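Packing bench in a shared unit: one long table or several small ones?

Clukon
Thu 9 June
Hello all. We are moving our packing to a shared unit in Erkemholm and I must choose the tables this week. One long wooden table is offered for 187, used. My partner wants 2 small ones on wheels. What do you work on?

Moussa
Small ones, with brakes. A long table becomes a shelf. In our old place we could never find the tape, it was always under a bag.

harbor_lid
I disagree with Moussa. If you put things down in the order of the work, the long table is faster. You walk along it and the order is ready at the end. With small tables you carry everything.

Moussa
You walk along it if you are alone. With more people you stand in the way of each other.

Clukon
We are sometimes 9 in November, so this is a fair point. Is the width important?

Clerkmont
Width is more important than length, in my opinion. We paid 895 for new benches and they were too narrow, so boxes fell from the back side. Now we have an old table and I am content with it.
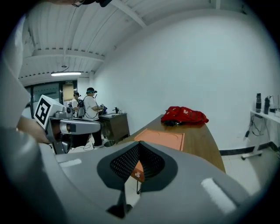
My only rule for a long table is that the bags stay at the far end and the flat things stay near. The red bag is back there, and the orange mat with the recesses lies closer, so small parts have a place where they do not roll. I would also ask what light is over the table. We have a long fluorescent one on the ceiling and I would like a second.

harbor_lid
Agree about the mat. I would not put a bag on the table at all, it should hang on a hook.

Clerkmont
A hook is better, yes, but I did not buy any yet.

Clukon
Thank you. I will measure the width tomorrow before I say yes to the 187.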